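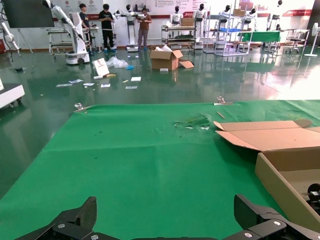 Pruron Opens Orders for Wultham Wrist-View Kit for Two-Finger Grippers

WULTHAM, 2023-06-22 – Pruron today opened orders for the Wultham Kit, a wrist camera and software package for robot arms fitted with two-finger parallel grippers. The kit is intended for teams that need to record, label and replay handling tasks from the point of view of the gripper. Shipments start in August.

The kit has three main parts: a compact color camera, a bracket that fixes it at the wrist behind the gripper, and Mak, the recording and review software that Pruron has until now supplied only with its own arms. With this release Mak runs on third-party arms for the first time.

The camera is mounted so that both fingertips stay in view over the full stroke of the gripper. Operators can check finger position against the work surface without a second camera on a stand. The view also takes in the table beyond the fingers and whatever part of the room lies behind it. Mak stores this background with each recording by default. A masking tool limits labeling to the work area, and masks can be saved per station.

Surface and contrast

Pruron recommends a plain, single-color table covering that contrasts with both the gripper fingers and the objects being handled. Green works well with dark fingers and unprinted cardboard. The covering should be held at the table edge with clamps, placed outside the reach of the arm. Small creases do not affect calibration. Loose folds under the fingers can, and should be pulled flat before a session.

The kit was tested mainly on carton work: opening flaps, reaching into boxes, and lifting small parts out over the side wall. Cartons are a hard case for a wrist camera because the side wall hides the contents until the arm is nearly above them. Mak handles this by marking the moment at which the target first becomes visible, so that the approach and the grasp can be reviewed as separate segments.

Test results

In the final test round, Pruron ran 491 carton sequences at its Trurkia site. Camera calibration was checked at the start and end of each session and did not need to be repeated after a change of fingers, provided the bracket had not been removed. Recordings made under uneven room light, including strong reflections from polished floors, were kept in the test set. Mak locks exposure to the work area, and the background may appear washed out as a result. This is expected behavior.

Installation takes 15 minutes on an arm with a standard tool flange. The cable runs along the outside of the arm in clips supplied with the kit. Arms with internal routing can use the existing channel if it has room for the connector.

Known limits

The present version supports one camera per arm and up to 16 arms per Mak server. It does not measure depth. Fingers wider than the bracket window will hide part of the center of the view when closed – a wide bracket is planned but has no release date. Transparent packaging can be recorded but is not covered by the automatic labeling tool and must be marked by hand.

Availability

The Wultham Kit can be ordered from Pruron directly. Each kit includes the camera, bracket, cable, clips, a calibration card and a Mak license for one arm. The hardware warranty is 2 years. Current Mak users can add the license to an existing server without reinstalling, and recordings made with earlier versions open without conversion.

Mounting drawings and the list of supported flanges are available on request from Pruron product support.

About Pruron

Pruron makes robot arms, gripper accessories and recording software for laboratories and light industry. Its main office is in Wultham, with a test site in Trurkia.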